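How to count bars and place your rhymes

When I started to write rap verses, I had many good lines and no idea where to put them. My friend Niall Dalgleish listened to my first demo and told me that I was always coming in late. He was right. I learned this method slowly, and I still use it for every song.

Choose a slow beat first. I like something near 80 beats per minute, with a clear kick and snare. For my track "Beddoe" I used a beat of 80 exactly, and it left me enough time to breathe.

Now play the beat and say nothing. Count "one, two, three, four" with your hand on the table. The snare normally falls on two and four. When you have counted to four, one bar is finished. A usual verse has sixteen bars, but for practice please write only four.

Write each bar on its own line of paper. Then put a small mark above the syllable which falls on the four. This is the place for your rhyme – at least in the beginning. Say the line slowly with the beat. If you must hurry to reach the mark, take out a word. Small words like "just" and "really" can go first.

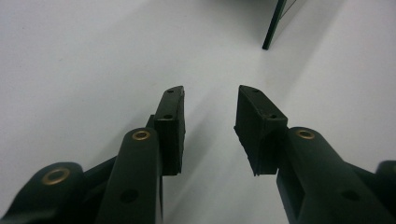 After this, try to move one rhyme from the four to the two. The verse will sound less like a nursery song. Do it only in one bar at first, because it is easy to lose the count.

Record yourself, even with a phone, and listen the next day. I mark every late word in red. In my first version of "Druvus" the second line was almost all red, and I had to write it again.

When the four bars are comfortable, add four more and keep the same beat. Change the speed only after the whole verse is steady.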